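Visit to the Lorkness Manipulation Software Group

3 min read

In October, a delegation from the Wallinness technical office visited the software group at Lorkness. The purpose of the visit was to review how the group trains and tests its grasp planner, Millerum, ahead of the next release. The morning was given to presentations, and the afternoon to the working areas.

The group keeps its perception and control code in separate processes. Perception proposes grasp points at a low rate, and the controller corrects finger width and wrist angle between proposals. The current training set holds 524 household episodes, and the group intends to reach 1,000 before the software is frozen.
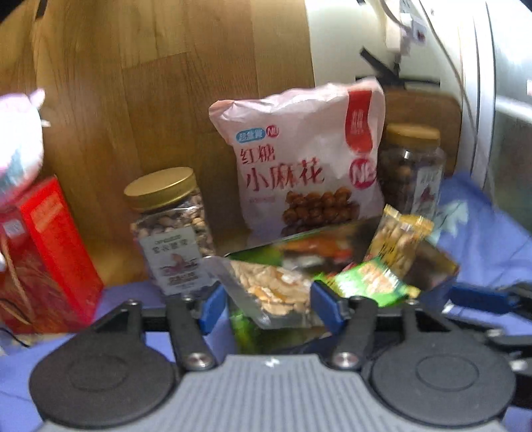

Segmentation of packaged food remains the weakest part of the perception stack. The staff reported that depth estimates fail most often on transparent film, and that the planner then places the fingers too far inside the object. A clear package of pale nut pieces, held at its edges between two blue finger pads, presents this difficulty, as do the clear jars with gold lids behind it. Saraç, the labeling tool used on site, now lets annotators mark the film edge separately from the contents.

The delegation also attended a replay session, in which logged grasps were run through 2 versions of the planner. Differences were shown on a shared timeline. The Wallinness office has requested access to the replay tool and will send its own logs for comparison.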